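Public Libraries Should Stop Charging Late Fines

Opinion
Nov 4, 2025

The Nelside Library District will decide in March whether to continue charging daily fines on overdue books. The Halvorsen Institute for Local Services has followed the matter closely, and it is our view that the fines should end.
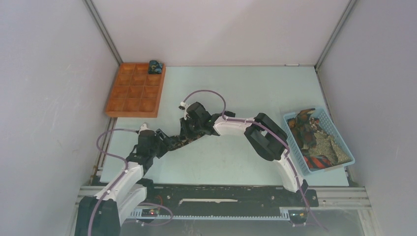

Photo: Halvorsen Institute for Local Services

Supporters of fines make a fair point. A book that sits on one person's shelf for months is a book that no one else can read. The question is whether a small daily charge brings it back. The district's own records suggest that it does little. Last year 700 cardholders in Nelside were blocked from borrowing over unpaid fines, and many of them still had the books at home. A parent who owes money at the front desk has good reason to stay away from it.
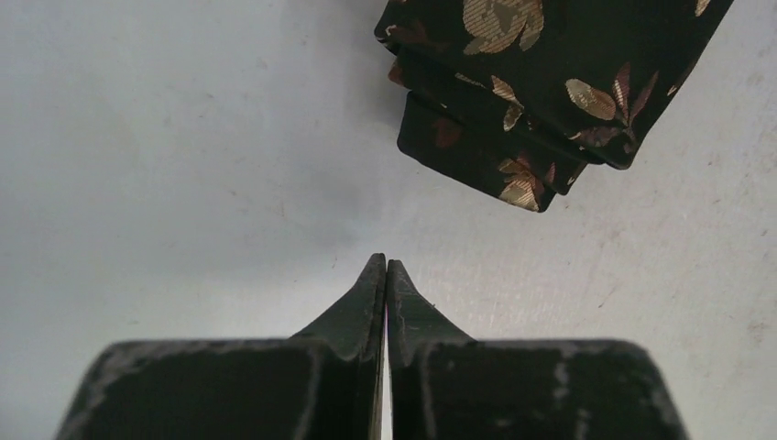 The neighboring town of Wakby ended its fines 2 years ago. It still bills for items that are lost or badly damaged, and it still suspends borrowing until overdue items come back. Those two rules do most of the work. Staff there report that waiting times for popular titles have stayed the same, and that front desk disputes over small sums have nearly disappeared.

The loss of income must be taken seriously. Nelside collects fines at 17 branches, and each branch spends staff hours recording, explaining and waiving them. When those hours are counted, the net return is slight – in the smaller branches it may be less than nothing.
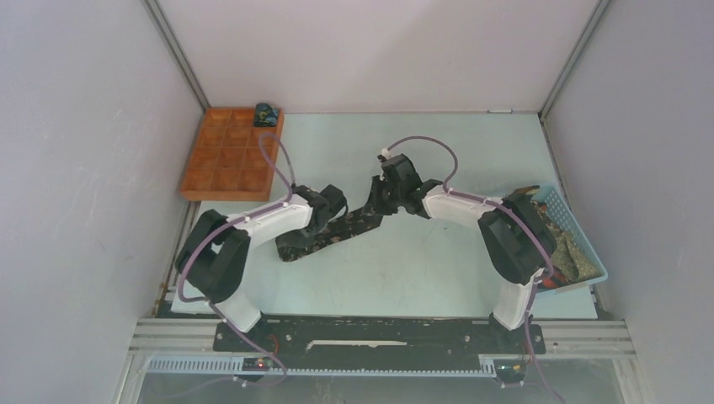
We recommend that the district cancel existing fine balances on the same day the new policy begins. A policy that forgives future delays while holding families to old debts would leave the blocked accounts where they are. The Ivetti branch, which serves the district's largest rental neighborhood, has the most to gain from a clean start.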